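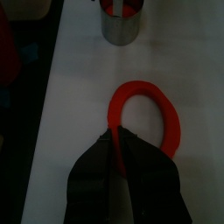 About Isden

Isden is a bookkeeping office on Kerekes Street in Nodlow. We opened with 2 desks and one client, a bakery that is still with us. Today 7 people work in the office and we keep the books for 200 small businesses, mostly shops, builders and restaurants.

We do payroll, sales tax and year-end accounts. We do not sell insurance or loans. Each client has one bookkeeper, and you can call that person directly. January is our busiest month – please book early if you need a meeting then.

In the spring we took over the client list of Zevel Accounts. Former Zevel clients keep their old rates until their contract ends.

The office is open Monday to Friday. Parking is behind the building.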